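Incidencia 1045 - Dispensador de agua, sala larga
Abierta por: Đạt Trịnh
Proveedor: Clestesero
Estado: pendiente de visita

Descripción
El dispensador deja de dar agua a ratos. Se abre el grifo, sale un chorro normal y a los 200 ml se corta. Si se espera un poco, vuelve a salir. La garrafa puesta tiene agua de sobra.

Comprobado hasta ahora
Cambio de garrafa: mismo resultado.
Enchufe: probado en otra toma, sin cambios.
Mueble separado de la pared y vuelto a colocar. Sin cambios.
Limpieza de la boquilla superior: mejoró más de 40 minutos y después volvió a fallar. 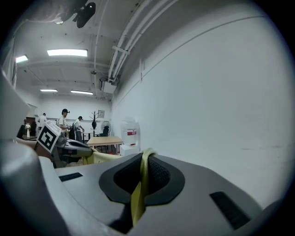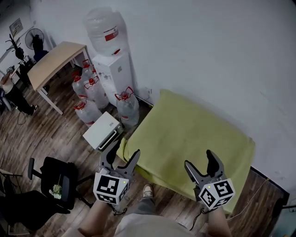 La sala y, en la segunda foto, el dispensador con las garrafas de tapa roja al pie.

Respuesta de Clestesero, 2021-12-16
Por lo que cuentan parece la toma de aire del asiento de la garrafa. ¿Se oye burbujear cuando se corta? Confirmen también si el técnico puede llegar al aparato por delante.

Respuesta de Đạt Trịnh
No burbujea cuando se corta, solo al volver. Para llegar hay que retirar las garrafas del suelo - lo hacemos nosotros antes de la visita. El bulto de la tela amarilla verdosa se queda donde está, no lo muevan. El último cambio de filtro fue en mayo, con el contador en 3000 litros.

Clestesero
Anotado. Llevamos asiento y junta de repuesto. No desmonten la parte de arriba y dejen puesta la garrafa actual.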